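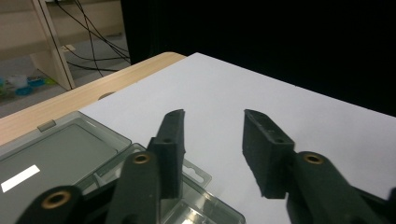 **Ticket:** label printer drops jobs on the shared network
**Opened by:** Annick Thibodeau, Hiketville office
**Printer:** Rasard desktop label printer, network model
**Software:** Matlala print queue
**Status:** open, workaround in place

August 18, 2019

Batches of address labels stop partway through. The queue says "Completed" and the printer says "Ready", and neither is true as far as I'm concerned, since I have a short stack of labels and a list of addresses that never came out. A batch of 40 will usually quit somewhere past the middle. Batches of 6 or fewer have always printed in full so far.

Rasard support has already told me to restart the printer. I did. They then told me to restart the computer, and I did that too. Please don't send me either of those again.

## What I tried before opening this

1. New roll of labels. Same result. I didn't expect the roll to matter, but the support page puts it first, so fine.
2. Cleaned the print head with the pen that came in the box. Labels look darker. Jobs still stop.
3. Printed over USB from the old laptop. The full batch came out, two times in a row. That makes me doubt the printer is at fault, whatever the reply from Matlala says.
4. Swapped the network cable for the one from the meeting room. Same result.

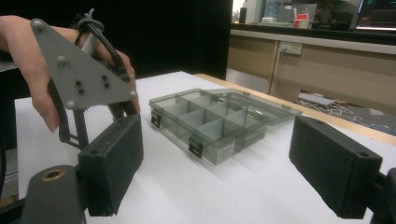

5. Moved the printer to another port on the switch. The first batch finished and I nearly closed the ticket. The second one stopped short.

## Reply from Matlala, and my answer

Their first reply says the queue "delivers the whole job and takes no further part in printing." I would like to know how they can be sure of that when their own log has a gap in it. The part I mean:

```
job accepted
sending to printer
printer busy, waiting
resume
job completed
```

On a good batch, "printer busy" and "resume" repeat several times before the job is marked complete. On a bad batch they appear once. So either the printer asks for a pause only once, or the queue stops listening after the first one. I asked which, and got a link to the setup guide.

They also suggested a firmware update on the printer. The notes for that update mention "general improvements" and a fix for date formats. I don't print dates. I installed it anyway so it can't be held against me. No change.

## Settings I changed

- Timeout raised from 10 seconds to 60. Bad batches now get a little further before they stop. I'd call that a clue, and support called it "resolved".
- Two-way communication switched off. The queue no longer shows any status, and the batch still stopped. Switched back on.
- Printer given a fixed address. The Brindetport office swears by this one. It made no difference here, and I'm not convinced it did anything there either, because they only print a few labels at a time.
- Power saving off on the printer. No difference, left off.

## Workaround

Split anything large into batches of 6 and wait for the last label before sending the next. It's slow and I don't like it, but nothing has gone missing this way. For the big mailing, use the old laptop and the USB cable. Check the last label against the last line of the address list before you put the roll away, whatever the screen says.

## Still waiting on

- Matlala to explain the single "resume" line. A straight answer would do.
- Rasard to say how much of a job the printer can hold in memory. The number isn't in the manual. The box says "ample".
- A second Rasard on loan from Brindetport, so I can run the same batch on both. They've said September.

Matlala has asked twice if the ticket can be closed. It can't. If the loaner stops at the same point on the same batch, I'll attach both logs and move this to the queue side. Until then please leave the timeout at 60 and don't reinstall anything.

— Annick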